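Wednesday rides, the Lurklow lanes and a word about lights

From the rides secretary

The clocks have gone back and the Wednesday ride is now mostly in the dark, so I want to set out how it will run until the spring. Several people have asked me separately and I have given slightly different answers, for which I'm sorry. What follows replaces anything I said in the car park.

We meet at 7 pm outside the library in Trenard, on the side with the bike stands. The ride leaves at five past. Last winter we got into the habit of waiting until quarter past for anyone who had sent a message, and the people who had turned up on time stood there getting cold. If you are going to be late, ride out along the Hircombe road and you will probably meet us at the level crossing, where we nearly always have to stop.

The winter route is 15 miles. It goes out to Hircombe by the main road, turns left at the garage, follows the lanes round to Lurklow and comes back over the old bridge. It is the same as last year with one change. We will no longer use the farm track behind the church at Lurklow. The surface was poor in March and it is worse now, and two riders punctured there in one evening. The road round it adds a few minutes and a short hill.

Pace is steady. We wait at the top of the hill and at the bridge. If the group is large it will split into two at the garage, with a leader at the front of each and somebody who knows the way at the back. Nobody gets left, but please tell the back rider if you decide to peel off for home. In October we spent twenty minutes going up and down the lane with torches looking for a man who was already in his kitchen having his tea.

Lights

You need a white light at the front and a red one at the back, both fixed to the bike and both charged. A light on a helmet is useful for reading signs and mending punctures but it doesn't count as your front light. Reflectors on the pedals are a legal requirement on most bikes after dark and a lot of us, me included, have clip-in pedals without them. Reflective ankle bands don't quite satisfy the rules either, but they are a great deal better than nothing and drivers do notice them moving.

Please think about where your front light is pointing. Some of the newer ones are extremely bright, and on a narrow lane a badly aimed light can leave somebody coming the other way unable to see the verge. Tip it down so that the brightest part lands on the road a few bike lengths in front of you. Flashing modes are fine in town. In the group, please switch to steady, at least at the back, as following a strong flashing red light for an hour gives several of us a headache.

I have three spare rear lights and one spare front light that live in my saddlebag. You can borrow one on the night. I would like them returned on the night too.

The Hircombe road

You will have seen that the painted cycle lane on the Hircombe road has been renewed between the roundabout and the garage. The paint is very smart. The lane is still the same width it was, which is narrower than my handlebars and a glove, and it still stops at the place where the road gets tight by the bus stop and starts again after it.

Po-yen Pan went to the drop-in session at the town hall on behalf of the club and put our points to the highways officer. These were the width, the gap at the bus stop, and the drain covers, four of which sit well below the level of the tarmac. He reports that the officer was polite and took notes. The drain covers are on a list to be raised. There is no plan to widen the lane before the resurfacing, and there is no date for the resurfacing.

The count we did in September was useful here. Over one weekday, from seven in the morning until seven at night, we recorded 291 people cycling along the stretch by the garage in both directions. The figure the council had been working from was a good deal lower and came from a two-hour count in the school holidays. Thank you to everybody who sat on a folding chair with a clipboard for us. Po-yen has sent the full sheets in, hour by hour, and we have asked for them to be put with the papers for the next transport meeting.

If you want to write in yourself, a short letter about one particular place is more use than a long one about cycling in general. Say where it is, what happens there and what time of day you use it. Photographs of the drain covers with something beside them to show the depth are also welcome. Send them to Po-yen and he will pass them on together.

Until something changes, my own practice on that road is to stay out of the painted lane where it is narrowest and ride where a driver behind can see that there isn't room to pass. You are not obliged to use a cycle lane. On club rides we will go in single file from the roundabout to the garage, and the leader will decide about the rest.

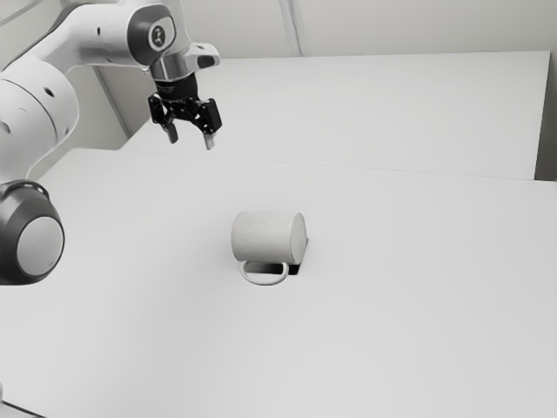
Potholes on the Lurklow lanes are a different matter, and here there has been some progress. The two large ones on the bend below the church were filled in the last week of last month. The long crack down the middle of the hill has not been touched. It is just the wrong width, a front tyre will drop into it, and in the wet you can't see it at all. Keep to the left of it going up and don't be tempted across it coming down. I have reported it twice through the council website and have a reference number for each, and I'd be glad if others would report it as well. It takes a couple of minutes if you have the name of the lane.

Club matters

Subscriptions are due in December. They are unchanged. The form is the same one as before, so if your address and emergency contact are the same you can simply say so in an email. If they are not, please fill it in again. Three people on the current list have an emergency contact who has moved away.

We began the year with £859 in the bank and have since paid for the hall, the first aid kits and the new pump. The full accounts will be at the annual meeting in the usual room. The pump, by the way, fits both kinds of valve without taking anything apart. Push it on and lift the lever. The old pump is free to anyone who wants it and has the patience.

The second-hand table will be at the annual meeting again. Last time it was mainly mudguards. Bring anything that works, with a price on it and your name underneath, and take home whatever hasn't sold. Winter gloves, overshoes and lights tend to go quickly. Please don't bring helmets, as there's no way of telling whether they have been in a fall.

Su has offered to run another puncture evening for anybody who would like to practise with warm hands and good light before having to do it on a verge. It covers taking a wheel out, finding the hole, changing the tube and getting the tyre back on without pinching it. Bring your own bike, the tube you normally carry and the tyre levers you normally carry. At the last one, four people discovered they had been carrying a tube that didn't fit their wheels – one of them for two years. Let her know if you want to come and she will choose an evening that suits most.

Winter riding generally

A few small things from last winter that are worth repeating.

If the forecast for Wednesday evening gives a temperature of two degrees or lower, the ride is off. I will send a message by four o'clock. The lanes at Lurklow are not gritted, and the stretch under the trees by the bridge freezes before anywhere else. Some of you will want to go out anyway, and that's your own affair, but it won't be a club ride.

Mudguards are not compulsory. If you don't have them, ride at the back when it is wet. The person behind you will be wearing what comes off your wheel.

Carry a phone, a tube, a pump or gas canister, and something warm that you are not already wearing. You get cold very fast standing still while somebody mends a puncture. A thin jacket that rolls up will do.

Wash the bike, or at least the chain, after a ride on salted roads. A watering can and an old brush are enough. I left mine for a fortnight last January and had to buy a new chain.

The café at Hircombe closes at five through the winter so there's no stop on the Wednesday ride. It is open as usual on Sunday mornings and they have asked us to leave bikes along the side wall and keep the front clear for pushchairs. They have also asked that we ring ahead if there will be more than ten of us, which seems fair.

The Christmas ride will be the last Wednesday before the holiday, on the short loop of the town. Decorated bikes are encouraged. Tinsel must be kept away from the back wheel and anything battery powered should be fastened on properly. We finish at the Trenard Arms, where I have booked the back room from half past eight. Food needs to be ordered beforehand and the menu is pinned up at the library, so please give me your choice by the start of December.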